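Bring the small claims night back to every town that wants one

I have become a complete nuisance on the subject of evening tribunals, and I'm not sorry. Since Grudport started sitting on Thursday nights in the old council chamber, I've told everyone I know to go along and watch, even if they have no dispute with anyone at all.
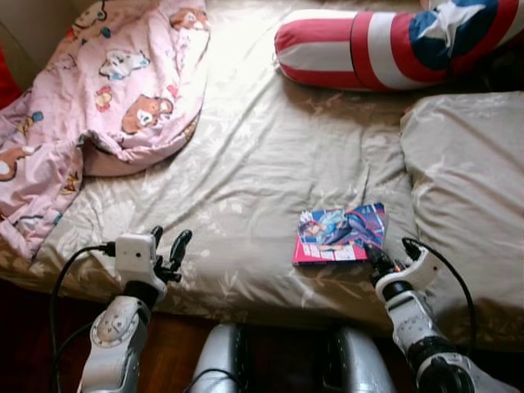 One reader, Kettle, wrote in after my last column to say that a hearing after dinner is still a hearing, and that tired people make poor witnesses. "I'd sooner lose half a day's pay and have my wits about me," the letter went on. Fair enough! Keep the daytime list for anyone who prefers it. I only want there to be a choice.

Because look at what the choice does. A tenant chasing a bond, a tiler owed for a bathroom, two neighbours who have stopped speaking over a retaining wall — these are people with jobs and kids and shifts that won't move. Ask them to front up at 10 in the morning in Pisberg, 95 kilometres up the highway, and plenty will let the matter go. The wall keeps leaning and the tiler writes it off.

At Grudport the doors open at 7. The night I went there were 14 matters on the list, and I stayed for every one of them (I brought a sandwich, which I recommend). The member hearing them wore an ordinary jacket and explained each step in ordinary words. When a man got muddled over which receipt was which, she waited while he laid them out along the table and started again. A fridge, a fence, a horse float sold with a dodgy axle. I was riveted.

What I loved most was the back row. People had come early for their own case and ended up listening to everyone else's, and you could see them working out what would be asked. One woman pulled out her phone and began putting her messages in date order. By the time her name was called she was ready, and she spoke beautifully.

The usual objection is money. Lights, security, someone on the counter, penalty rates for staff who have every right to them. I don't wave any of that away. But the room at Grudport already belongs to the public and sits dark most evenings, and the counter staff I spoke to liked swapping a morning for a night now and then. Set against that the petrol, the lost wages and the claims that are never lodged. Those costs don't turn up in a department's budget, so they tend to be treated as free.

Then there's video, which gets offered to us as the cure for distance. It's terrific for some people and I'd never take it from them. Out past Bodell, though, the connection drops whenever it rains, and holding a cracked tile up to a laptop is a sad way to prove your point.

So let's have more of it. Start with Bodell, where the hall has heating, a ramp and decent parking, and run it one night a month through winter. Publish the list at the library so people know they can come and watch. I'll be in the back row with my sandwich, and Kettle is very welcome to half.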